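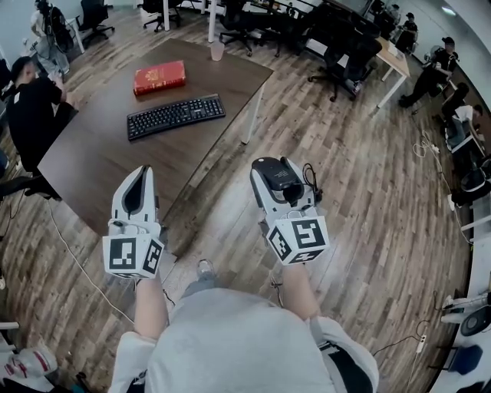
To: members of the Dovhaniuk hardware evaluation list
From: Iman Zerouali
Subject: Re: Juvmont boards, firmware and memory settings

Dear colleagues,

Thank you to those who submitted results in April. I am replying to the message below on behalf of the test desk.

Eglė Pētersons wrote:
> Two of the Juvmont boards will not start with the Midance
> memory at its rated speed. The Premier modules run without
> errors in the same slots. Is a firmware update planned, or
> should we record these boards as failed?

Please do not record them as failed. Firmware release 22 corrects the memory timing table and should be installed before any further testing. Boards already returned to storage may remain there until they are next scheduled.

1. Installing the firmware
Clear the stored settings after the update and load the defaults. Memory speed should be left on automatic for the first start. 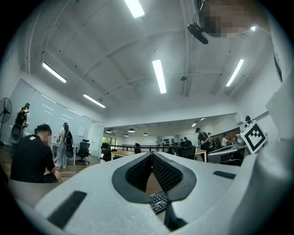 2. Repeating the tests
Run the memory test for 6 hours with both modules fitted. Processor fans should be held at 3,000 rpm so that results can be compared with the earlier set.

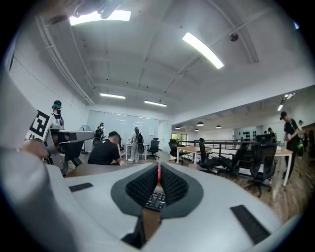
Hand-held gripper with a black keyboard below.

Results should be sent to this list in the usual table, with the board revision in the first column. Requests for replacement modules should be addressed to me directly.

Regards,
Iman Zerouali
Test Desk, Dovhaniuk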